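From the Cordeiro Street Tenants' Newsletter, July 2019

The Great Squeak Survey

Your replies to last month's question ("Does your floor make a noise, and if so, which one?") have been read, sorted and in a few cases read aloud over lunch. We sent out 80 forms and got back 686 words from one household alone. You know who you are, fourth floor.

The squeakers are well ahead of the creakers. Temitope Iyamu reports a board outside her bathroom that sounds like a duck being told bad news, and only between midnight and five. Her husband has learned to step over it. Her guests haven't, and she says she now knows more about their bladders than she ever wanted to.

Talcum powder remains the favorite home cure. You sprinkle it along the joint, work it in with an old paintbrush, walk up and down a bit and sweep up what's left. Six of you swear by it. One of you slipped on it and would like that mentioned.

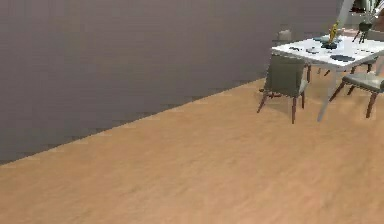
Plenty of bare floor, and a plain wall to go with it.

Rugs came up too, mostly as a way of starting fights. Dalal Nseir bought a thick one to please the people downstairs and was thanked with a note asking whether she could also do something about her chairs. She has put felt pads on all of them. The pads come off every 9 days and travel around the apartment on somebody's sock.

As for the management company, Pretum's position is that wood "moves with the seasons," so we should expect relief by October, when it will move the other way and squeak in a different spot. Repair requests can still be made on the blue form. Please write down which room you mean, as "the loud one" was sent back last time.

Next month: radiators, and what you have been drying on them.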